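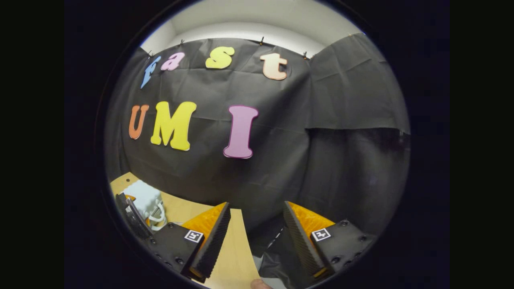 Foam letters on the black backdrop, seen from the gripper, November.

Project log, Harnach lab, evening. Recorded 48 demonstrations for the Presel task before stopping at 18:40. Two rejected for tracking loss, both during the turn towards the side wall, where the black cloth gives very few features. Will slow that turn tomorrow and repeat.

Left marker detection was steady after I cleaned the lens. Right marker still drops out when the fingers close fully. Widest opening reads 2 mm short, so the width calibration needs redoing.

Total now 335 episodes. Iria set copied to the second disk, 3722 files, checksums match. Paracha training run queued overnight at the lower learning rate.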